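Visit report: lab day at Plundside, demonstration data and contact-rich tasks

The Plundside robotics building opened its second-floor labs to outside groups on a Tuesday in June. Two of us went from the process automation side. The program listed five stops and we skipped the drone hall and the poster session to spend longer with the manipulation group, who publish their tooling under the name Julla. These notes cover that stop and a short follow-up meeting after lunch. Parking was at the rear of the building, and the sign-in desk wanted photo ID, which the invitation had left out.

Our host was Myfanwy Craddock, who runs data collection. Prys Jenkins joined for the part on training and evaluation.

Background to the method

The group trains manipulation policies from human demonstrations recorded with a hand-held gripper. A person carries the device, does the task, and the camera on the device records what the gripper sees. The robot arm plays no part until evaluation. The usual argument for this is cost: an arm and a teleoperation station tie up a room and a trained operator, while a hand-held device can go to wherever the furniture and appliances are. The usual argument against it is that a person moves in ways an arm can't follow, and the recorded view has to match the robot's view closely enough for the policy to transfer.

Craddock's position was that the second problem is mostly solved for pick-and-place and mostly unsolved for anything with a handle. Doors, lids, drawers and levers impose a path on the hand. The person feels the path and adjusts. The camera records only the result of the adjustment. A policy trained on that record learns a trajectory that looks right and then loads the hinge sideways, or slides off the handle partway.

The current study, which they call Gittins, looks at the approach phase of handle tasks. Their claim is that a large share of the failures can be traced to the short stretch before contact, when the fingers are close to the handle and the viewpoint is changing quickly.

What the group does with the approach phase

Each demonstration is cut into approach, contact and release. The cut between approach and contact used to be made by gripper width: when the fingers started to close, the clip was considered to be in contact. Jenkins showed why this was poor. Many people begin closing early, before the fingers have come around the handle, and some push a handle with one finger and never close at all. They now mark the cut by hand on a subset and train a small classifier to mark the rest from the wrist view.

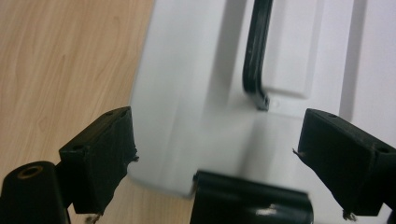 The classifier sees single frames plus a short motion history, and most of its errors fall on frames where the tool is moving fast. Blur on a large plain surface removes the few edges the model could use to judge distance. The group first tried to discard such frames. That made the classifier look better on paper and made the policy worse, as the discarded frames were concentrated in exactly the part of the motion they wanted to study. The frames now stay in, with a lower weight in the loss.

Two other points on viewpoint were of interest to us. White molded plastic is a difficult background: shading is soft, there is little texture, and shallow steps in the molding can look like the edge of a separate part. Dark slim handles on that background are easy to segment, so the policy tends to fix on the handle and ignore the body it is attached to. It then has a good estimate of where the handle is in the view and a poor estimate of how the surface behind it is tilted. Craddock said that including some floor or wall in view helps more than they had expected, and they now ask collectors to begin each approach from farther back.

Finger wear was the second point. Finger surfaces fray with use, and the visible outline of the fingers changes over a collection period. The group had treated this as a maintenance matter. Jenkins now treats it as a data matter too, and logs finger changes against clip numbers. He doesn't replace fingers on a fixed schedule. A mix of new and worn fingers in the training set made the policy less sensitive to the condition of the fingers on the arm.

Results presented

The Gittins set holds 1,399 demonstrations. After removal of clips with tracking loss, 1,177 remained for training. We asked whether tracking loss was evenly spread over the tasks. It was not. Lids and doors with large plain faces lost more clips than drawers did, so the filtered set leans toward the easier objects. The group knows this and reports results per object type.

Evaluation was done on a fixed arm carrying the same fingers as the hand-held device, with 30 trials per object. Policies trained with the approach phase labeled and reweighted did better on doors and lids than the baseline. Drawers showed no clear difference. Jenkins was careful here and said the drawer baseline was already high enough that the trial count could not separate the two. He would not give us the per-object table ahead of publication, but we saw it on screen and the door result did not look marginal.

Failures were sorted by cause. With the baseline, the most common one was a finger landing on the wrong side of the handle. With the new training this became rare, and the leading cause moved to slip during the pull. That is consistent with their claim about the approach, and it also shows the limit of it. The pull is governed by force, and nothing in the recording measures force.

Questions from the visitors

Someone from another group asked why they did not add a depth sensor. Craddock's answer was weight and calibration. Collectors tire, and a heavier device changes how they move their wrists. They had tested one for a few weeks and found that the depth image was least reliable at close range, where they needed it.

We asked about collector variation. The group keeps an ID for each collector but does not give it to the policy. Left-handed collectors produce a distinct approach to side-hinged doors, and the combined data has two clusters of approach paths. The policy handles this without averaging them, which Jenkins put down to the model class and was not inclined to discuss further with the next tour waiting.

A question about cleaning the data with automatic success detection got a short reply. They tried it, it passed too many near misses, and they went back to people watching clips.

Afternoon meeting

We had a separate hour with Jenkins on whether any of this applies to our machine-tending cells. Our case differs in several ways. The doors and latches are known in advance, the lighting is fixed, and the arm can be taught by hand in a morning. A learned policy makes sense only where the door position drifts or where one cell serves several machines. The Cevivetti cells on our south line fit that description, as the carts are pushed into place by hand and rarely stop in the same spot twice.

Jenkins suggested a small trial limited to the approach. The learned policy would bring the fingers to the handle, and our existing force-controlled routine would do the pull. This avoids the part of the task their data covers least. He thought a few days of collection would be enough for one latch type, provided the starting positions were varied widely. He also advised recording on the carts themselves and leaving the bench mock-up out of it, having lost time to a mock-up with a different surface finish.

Open points for us

The handover between the learned approach and the fixed pull needs a trigger. The Julla contact classifier could serve, but it was trained on household objects and we have no figures for painted steel.

The license on the Julla recording software permits internal use. The terms for the trained classifier are less clear and Craddock is checking.

The arm on the south line carries a two-jaw gripper with a shorter reach than theirs. Either we fit their finger pattern or we print a hand-held device to match ours. The second is more work at the start, but it leaves the tooling on the line alone, and I would prefer it.

Safety review has not been started. The approach would run at reduced speed inside the existing guarding, so I don't expect a new enclosure, though the change in control mode will have to be assessed.

Craddock will send the collection protocol and the finger drawings. Slides from the morning session are on the shared drive with the rest of the visit material.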